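Questions we get about the Tosorano archive, the little poetry magazine that Helmi Juntunen and Kauko Kinnunen stapled together in Alldale.

## What's in it?

Every issue, plus 2,366 poems, letters and drafts. The letters are a joy – Helmi argued over commas for pages!

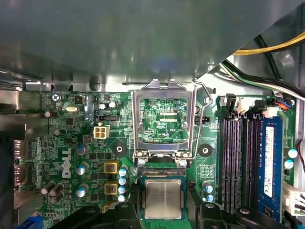 ## Do I need an account to read?

No. Reading is free and open, and so is searching by poet, issue or first line.

## Why are two issues marked "Niskanen"?

Those were guest-edited by Aino Manninen, who renamed them after her street. They're wonderfully odd, and the second has the long river poem everyone asks for.

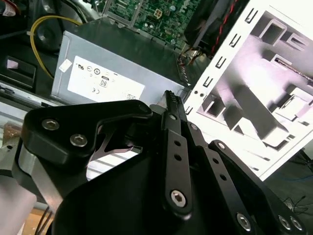 *Black gripper, close up.*

## Can I quote a poem in my own work?

Short quotes are fine with credit. For a whole poem, write to Adwoa Mahama, who handles permissions and knows most of the poets' families.
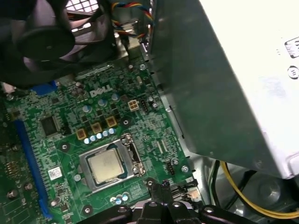 ## Is issue 69 really the last one?

As far as we know, yes. Kauko's notes mention a follow-up called Futier, and we'd love to see even a page of it. If you have one in a drawer, please write to us!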